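How do you stop a cotton sari from puffing out at the waist?

Ctibor Vrabec
7 February 2025

My sister-in-law is getting married in November and she's asked all of us on her side to wear handloom saris. I bought mine from Zostari for 2000 rupees - lovely color, a sort of brick - and I can't get it to sit flat. The pleats stand out like a tent! I've ironed it twice and used 2 safety pins, and by the time I've crossed the living room it looks slept in. I practice with the dance videos I follow, where everyone spins and nothing moves. What am I missing? 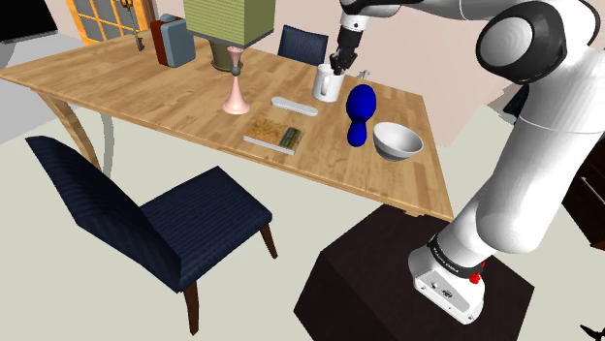
Jozefína Štěpánek
Starch, probably. New handloom is stiff from the mill finish, so wash it a couple of times in cold water before you judge it. Mine took three washes (salt in the first one for the color). Then look at your petticoat - if it's the gathered kind with a drawstring, swap it for a fitted one. I got a shapewear style from Candard and lost a good inch of bulk. Pleat it narrower too, and pin the pleats together before you tuck them in.

Lukáč
just get a pre-stitched one lol

Grurside
Agree on the petticoat. I'd skip the salt, it did nothing for my red one. If you're dancing in it, do the pleats some 80 percent of the way, walk around, then fix the length and pin last.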